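Chapter 8
Grasping in Clutter: Choosing What to Move First

8.1 Introduction

The preceding chapters treated a single object on a flat support. The pose was known or could be estimated, and the only question was where to place the fingers. Once several objects touch, that question is preceded by another: which object should be moved at all. A grasp that is sound for a bowl on its own may be useless when the same bowl carries a second one on its rim.

We shall call this the selection problem. It is stated as follows. Given a set of objects, a set of candidate grasps for each object, and an estimate of which objects rest on which, find the grasp whose execution is least likely to disturb anything other than the object held. The estimate of support is written as a directed graph, in which an edge from A to B means that A bears some of the weight of B. An object with no outgoing edge is said to be free.

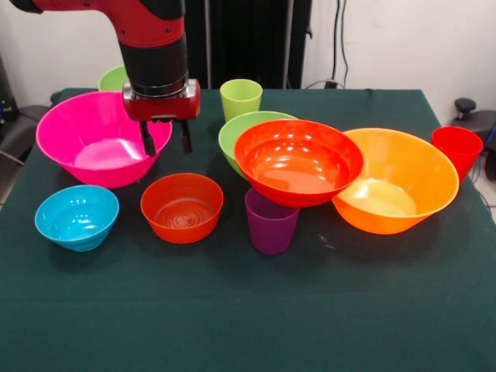 The definition looks simple, but it hides two difficulties. The first is that contact and support are different relations. Two rims may touch side by side without either bearing load, in which case no edge should be drawn. The second is that support may be shared. A bowl leaning on two neighbours receives an edge from each, and taking away either neighbour may cause it to slide. Early planners, which assigned one parent to each object, could not express this case.

The method followed in this chapter is that of Leclerc and Nigam, who developed it on the Talla test bench. Their planner, Stunik, works on common tableware, chosen for its thin walls, smooth surfaces and habit of nesting. An arm with a parallel gripper is used throughout. The planner is given no shape models. It receives a depth image and returns a grasp together with a disturbance score between zero and one, where zero means that no other object is expected to move.

8.2 Layered and Unlayered Arrangements

Arrangements are divided into two classes. In an unlayered arrangement every object stands on the table, and the support graph has edges only from the table itself. In a layered arrangement at least one object stands on another. The longest chain of edges between objects, with the table left out, is the depth of the arrangement. 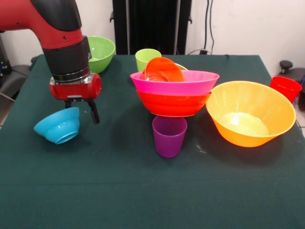
Depth alone is a poor guide to difficulty. What matters as much is the width of each base compared with the load above it. A wide bowl turned upside down makes a good base; a narrow cup does not. Consider the central stack, in which an upright purple cup carries a red-orange bowl, the bowl carries a pink one, and an orange dish is wedged at a steep angle inside the rim of the pink. The graph for these four is a chain of depth three, yet the load is much wider than the cup that bears it. The light blue bowl to the left, upside down on the cloth, takes no part in the chain and may be lifted without reference to it.

Leclerc and Nigam tested the planner on 200 layered and 200 unlayered arrangements, giving 400 in all. Each trial was allowed 15 grasp attempts and was stopped early if an object left the table. The layered set accounted for most of the early stops, and in that set the commonest fault was a missed edge in the graph, caused by an object hidden from the depth camera by the one above it.

A missed edge is more serious than a false one. A false edge makes the planner wait for an object that could have been taken at once, at the cost of one or two extra moves. A missed edge causes a supporting object to be pulled out from under its load. The disturbance score is therefore weighted, and the choice of weight is taken up in Section 8.4.

Section 8.3 sets out how the graph is built from depth data. Readers who have not met directed graphs before should first work through Appendix B.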